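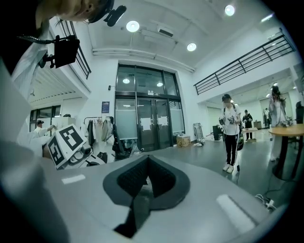

At the Osthorpe hall, 31 May 2024

Dear friends at Gallagher,

What a spring it has been for the lunch club! We have served 89 neighbors since your grant came through, and six of them now bring a dish of their own - the lentil soup goes first, every time. The second oven is in, and both cooks have their food safety cards.
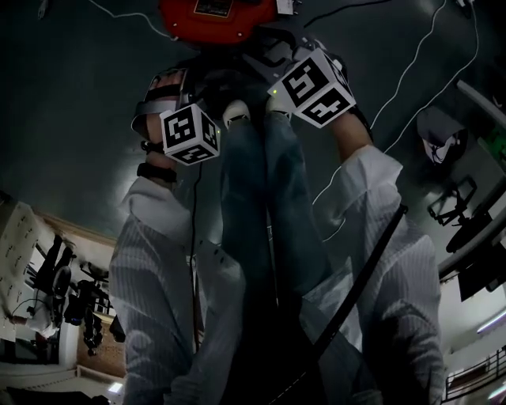

Vikas Rajput tells us the bus from Cistis still comes too late for the soup, and he would like lunch moved back in July. We are asking the drivers now.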